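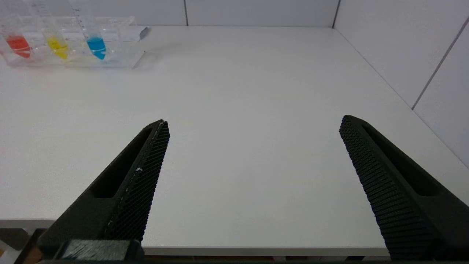 Three colours and a lot of patience

King-fai Siu would like it known that he never meant to run a robotics club. He had asked the college for a cupboard. What he got was a room, a timetable slot and a budget of 500 pounds, which he describes as "enough to be disappointed with".

That was four years ago. The club is now called Plendivance, a name chosen by student vote and regretted by everyone over the age of seventeen, and it is entered for the Vashisht Schools Challenge in December. The task this year is lab work. Teams must get a robot to pick up test tubes and other bits of plastic, move them where they are meant to go and put them down again without incident.

"It sounds like nothing," says Siu. "My own mother asked why they couldn't just use their hands. I said they could, and they'd be finished by lunch, and then what would we do until December?"

The liquids are red, yellow and blue. Siu is vague about what is in them, beyond saying that you could drink it and that one of the Year 12s has. The colours make it easy to tell from across the room which tube has been put in the wrong place, and by whom.

Most of the autumn has gone on the fingers. The first pair were smooth and did for tubes what wet soap does for hands. The students then tried rubber bands, bathroom matting and a pair of washing-up gloves cut into strips, all of which are recorded in the club's logbook with a mark out of ten. The gloves got a two. Bumpy pads scored better, foam has its supporters, and the argument between the two camps has now outlasted a half-term holiday and at least one friendship.

"I've stopped chairing it," Siu says. "I just make sure they write it down."

The logbook is his one real rule. Every attempt goes in, good or bad, and the total stood at 3,910 when we spoke. He is proudest of the bad ones. A page headed "Why did it do that" runs to several pages, and the answer, more often than the students would like, is that somebody told it to.

A rack is fairly kind to a beginner, he says, as the tubes stand up and wait for you. The open-topped plastic tubes are less obliging. Grip one too hard and it bends, grip it too gently and it slides, and a clear tube on a white table is hard enough for a person to see, let alone a camera. 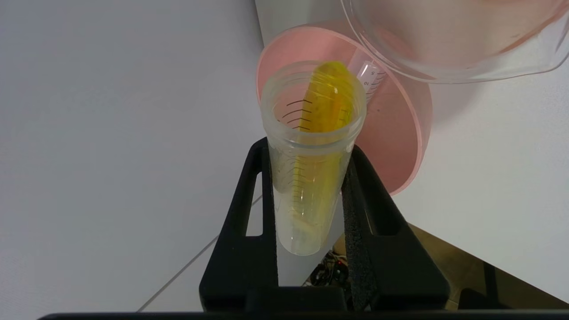 Gaurav Kanaujia thinks the see-through plastic is the whole point of the contest, and that anyone who wants an easier life should enter the one with the wooden blocks. He spent 40 minutes one evening moving a lamp a hand's width at a time, and he maintains that the robot did better afterwards. The logbook gives the lamp a six.

"He's probably right about the plastic," Siu says. "Don't print that. He'll have it framed."

The software has been a quieter sort of trouble. The students drive the arm by hand, save what it did and use the good runs to teach it the job. They need 200 good runs for each kind of tube before they are willing to let it try alone. Somewhere past the hundredth, Siu says, young people discover an interest in tidying the cupboard.

Has he learned anything himself? He gives this some thought. He can now use a spreadsheet. He has learned that teenagers will happily stay until six to watch a machine miss a tube, but won't stay until five past four for a talk on careers. He has also been told, by a girl who left last summer for an engineering course, that the club was the only part of the week when getting something wrong was treated as news.

"I thought that was rather nice," he says. "Then she asked me for a reference."

The team still has to settle the foam question, choose who will do the talking at the final and find a minibus. Siu is dealing with the minibus.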